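Folding is harder than it looks

May 29, 2021

The kettle's on, the grant report is in, and I can finally write about the thing I've been chewing on for months: whether home demos beat lab demos when you're teaching a policy to fold laundry. 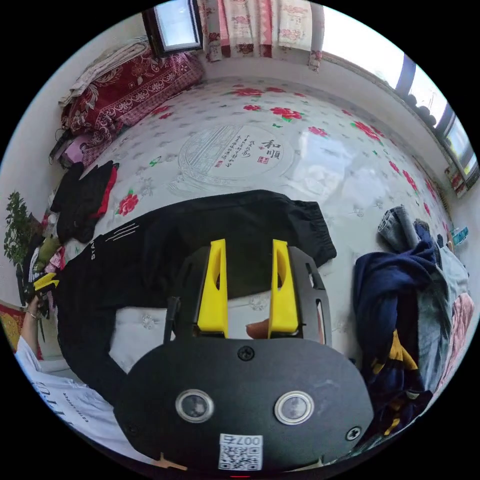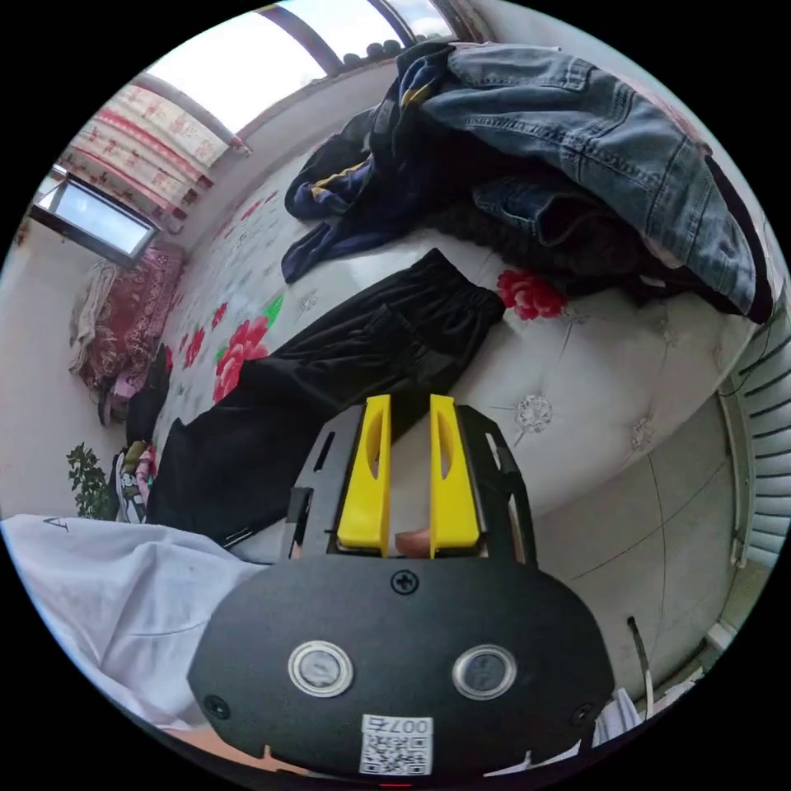
My bit of the Olcombe project is small and a bit nerdy. I take two training sets, both 400 demos, one recorded on our nice grey lab bench and one recorded in people's homes, then test both policies on clothes and rooms they've never met. I was sure the bench set would win on trousers (so tidy! such good lighting!) and I was wrong. The home policy got through 61 of its test folds, well ahead of the bench one, and my favourite guess is the backgrounds. Black pants on a flowery quilt, with a pile of other clothes sitting right there on the same bed, make the model work out which fabric it's meant to care about. On our bench there's only ever one garment, so it never has to choose.

Dark cloth is still a pain — the cuffs vanish into the leg and the depth estimate goes all wobbly. I tried brightening the frames before training and it made no difference at all, which cost me a fortnight I'd quite like back.

Next up is the same comparison with 3000 demos, if the Ferkwood server behaves itself. I'm hoping to have numbers by July, and I'll put the plots up as soon as I've fixed the colours.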